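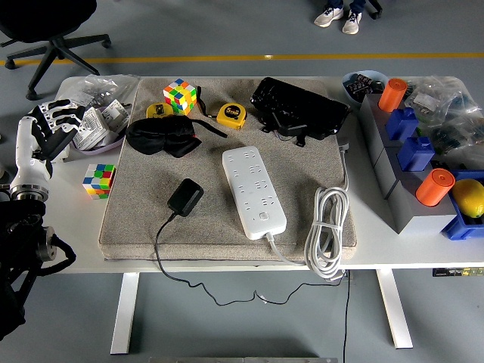
Zauberwürfel und Maßband auf der grauen Matte

Quarkbrötchen mit Rosinen, fluffig auch am zweiten Tag

Im September fängt bei mir die Hefeteigzeit wieder an. Morgens ist es noch dunkel, die Küche ist kühl, und ich habe plötzlich Lust auf alles, was nach Butter und Vanille riecht. Diese Quarkbrötchen backe ich seit unserem Urlaub in Sondholm, da gab es beim Bäcker am Hafen so kleine, weiche Dinger mit Rosinen, von denen ich jeden Morgen mindestens zwei gegessen habe (okay, drei). Zu Hause habe ich dann ewig herumprobiert. Mal waren sie zu trocken, mal sind sie breitgelaufen wie Kuhfladen. Jetzt passt es!

Das kommt rein (ergibt ein volles Blech):

500 g Weizenmehl Type 550
250 g Magerquark
120 ml lauwarme Milch
70 g Zucker
60 g weiche Butter
1 Ei
1 Würfel frische Hefe
1 Prise Salz
etwas Vanille
100 g Rosinen
zum Bestreichen 1 Eigelb und ein Schluck Milch

Schritt 1: Rosinen einweichen
Die Rosinen kommen in eine Tasse und werden mit heißem Apfelsaft bedeckt. Eine halbe Stunde reicht, über Nacht geht auch. Danach gut abtropfen lassen und mit Küchenpapier trocken tupfen, sonst wird der Teig rundherum matschig.

Schritt 2: Hefe ansetzen
Hefe in die lauwarme Milch bröseln, einen Teelöffel vom Zucker dazu, umrühren und kurz stehen lassen. Wenn sich Bläschen zeigen, kann es losgehen. Und bitte wirklich nur lauwarm! Mit zu heißer Milch habe ich mir schon mehr als einen Teig ruiniert.

Schritt 3: Kneten
Mehl, restlichen Zucker, Salz und Vanille mischen, dann Quark, Ei und die Hefemilch dazugeben. Ich lasse die Maschine erst langsam laufen und gebe die Butter nach und nach in Flöckchen dazu. Insgesamt knete ich zehn Minuten. Der Teig klebt am Anfang ganz furchtbar, und da muss man durch. Kein Extramehl reinkippen! Höchstens einen Esslöffel, falls der Quark sehr nass war. Zum Schluss die Rosinen kurz von Hand unterarbeiten.

Schritt 4: Gehen lassen
Schüssel abdecken und an einen warmen Platz stellen, bis sich der Teig verdoppelt hat. Bei mir dauert das im Herbst fast 42 Minuten, ja, ich habe mal die Uhr gestellt. Im Sommer geht es deutlich schneller, da lieber öfter mal unters Tuch gucken.

Schritt 5: Formen
Den Teig in zwölf gleich große Stücke teilen. Jedes Stück flach drücken, die Ränder zur Mitte einschlagen, umdrehen und mit der hohlen Hand rund schleifen. Mit etwas Abstand aufs Blech setzen und noch einmal 30 Minuten ruhen lassen. Rosinen, die oben rausgucken, schiebe ich nach unten, die werden im Ofen sonst schwarz und bitter.

Schritt 6: Backen
Ofen auf 180 Grad Ober-/Unterhitze vorheizen. Eigelb mit Milch verquirlen, die Brötchen damit bestreichen und auf der mittleren Schiene 18 bis 20 Minuten backen. Werden sie zu schnell dunkel, locker ein Stück Backpapier drüberlegen.

Noch ein paar Kleinigkeiten

Wer keine Rosinen mag, nimmt Schokotröpfchen oder getrocknete Cranberrys. Mit Trockenhefe klappt das Rezept auch, dann ein Päckchen nehmen und dem Teig etwas mehr Zeit geben.

Für Übernachtbrötchen nehme ich nur einen halben Würfel Hefe und stelle das geformte Blech gut abgedeckt in den Kühlschrank. Morgens raus damit, den Ofen anmachen, Kaffee kochen, bestreichen, backen.

Einfrieren geht prima, am besten noch am Backtag. Zum Auftauen kommen sie bei mir ein paar Minuten bei 150 Grad in den Ofen, und dann dick Butter drauf!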